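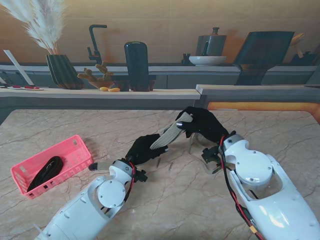
A two-armed machine holding a grey ribbed knit between both hands over a marble-patterned worktop.

Laundry is still the job that people ask about first, according to the engineer who runs fabric handling at Lakel, a small firm working on two-armed machines for homes and shop stockrooms. The answer has changed little since August.

"It can pick up a garment, hold it with two hands and stretch it," the engineer said. "Whether it can do your laundry is another question, and at the moment the answer is no."

The difficulty lies in the material. A mug has one shape, and a machine that has learned where the handle is can go on finding it. A knitted garment has no fixed shape at all. Ribbed knits are among the worst, the engineer said, as the fabric gives in one direction far more than in the other, and a pull that flattens a cotton shirt will distort a jumper.

"You grip one end, you grip the other, and then you have to decide how much tension is enough. A person does that without looking. We have to work it out from the cameras and from the load on the motors."

Lakel's present test set holds 639 garments, bought second-hand and sorted by weight and weave. In the last full round the machine made 2000 attempts to take a single item from a pile, find two usable edges and lay it flat. It succeeded in 1621 of them. Most of the failures came at the second grip, where the free hand closed on a fold instead of an edge.

Folding is counted separately, and the firm does not publish a figure for it. Asked why, the engineer said the definition was not settled. "A towel folded in half is a fold. A cardigan with the sleeves tucked in is a different task. Put the two in one number and it tells you nothing."

Speed is the other limit. A plain T-shirt takes 4 minutes from pile to stack. Neves, a clothing chain that has been trying the system in the stockroom of its Furnden branch, puts up with this because the work is done after closing. The branch uses it for returned stock, which has to be opened out, checked for marks and folded again.

The branch's stock manager was measured about the results. "It does the T-shirts and it does the scarves. Anything with buttons goes back to a member of staff. We haven't changed the rota."

At home the sums are harder. Olico, which rents appliances to landlords, looked at the machine for shared laundry rooms and decided against a trial. The engineer did not dispute the decision. A kitchen or utility room is full of objects that were never in the test set, and the surface has to be cleared before work begins.

Lakel's next round will add wet fabric, which is heavier and clings to itself. Socks have been put off until the one after.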